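Skomcombe Readers' and Writers' Circle
Minutes of the August meeting, held in the upstairs room at the library, Thursday, 7.15 pm

In the chair: Annatjie Mtshali

Apologies were read out from the Allum Road contingent, who were all at the same wedding, and from Pauline, whose knee is mending nicely and who sends her love to everyone.

1. Minutes of the last meeting
Agreed as a true record, with one correction. The poem read at the close of the July meeting was by Malcolm and not by Malcolm's late aunt, although it was about her. The secretary is sorry for the muddle and Malcolm was very gracious.

2. Matters arising
The kettle has been replaced. The library has asked us again to put the chairs back in rows facing the window, as the toddlers' rhyme time comes in first thing on Fridays and it takes them a good while to undo our circle.

Annatjie has written to the parish newsletter about the spelling of our name and has had a very nice reply.

3. Book of the month
We had set ourselves Trollel, the memoir of a childhood on a canal boat, and there was a great deal to say about it. Most of us were won over by the first half, and in particular by the chapter where the grandmother refuses to get off at the lock. Gwen felt that the author was at her best when she was cross, and that the later chapters, where she has forgiven everybody, rather lose their salt. Dennis disagreed quite strongly. He had found the last chapter very moving and had read it twice, the second time aloud to his wife.

There followed a long and friendly talk about how much a memoir writer may make up. Several members felt that nobody can remember whole conversations from the age of six, and that we all know this when we pick the book up. Sheila said she minded it very much and would like to see a note at the front. Annatjie brought us back to the page by reading out the description of the flooded towpath, and we were quiet for a bit after that.

On a show of hands the book was liked by the greater part of those present. Copies borrowed from the library should go back to the desk downstairs, please, and not be left on the windowsill.

4. Members' own work
Brian read from his account of his apprenticeship, which has now reached 2,125 words and the end of his first week. He asked whether it was going too slowly. The general feeling was that the foreman is a wonderful character and we should not like to be hurried past him, but that the bus journey could perhaps be shorter.

Rosemary read a piece about her mother's button tin. It was very warmly received, and it was suggested that she send it in for the anthology just as it stands. She would like to look at the ending again first.

Time ran out before we could hear from Colin, who has kindly agreed to go first at the next meeting.

5. The anthology
Annatjie reported that we now have 36 pieces in hand, which is more than any of us had dared hope for in the spring. Tikkanen, the printers, have confirmed their quote of £1,371 and will hold that price until the end of the autumn. After some discussion it was agreed to go ahead on this basis, with the cream paper - the white was thought a little hard on the eyes.

The title is still not settled. "Lives and Other Stories" had the most support, though Gwen would like it noted that she finds it flat. Suggestions to Annatjie by email, or on a slip of paper in the biscuit tin if you prefer.

Members are asked to check their own pieces for spelling before they are sent off, and to keep the lines about themselves at the back to three sentences at the very most. (Malcolm's at present runs to a page and a half.)

6. Next book
Three titles were put forward and we settled, after a second vote, on a collection of short essays about faith and doubt chosen by Sheila. She promises that it is funny. The library can get us five copies and the rest of us will have to share or buy.

7. Any other business
Dennis has a box of old paperbacks free to anyone who will carry them down the stairs.

Annatjie thanked everyone for coming out on such a close evening, and thanked Rosemary for the lemon cake. The meeting closed at 9.20 pm.

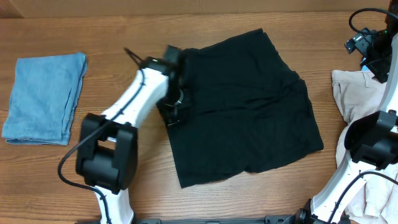 Folded light blue cloth and a black garment on a wooden tabletop.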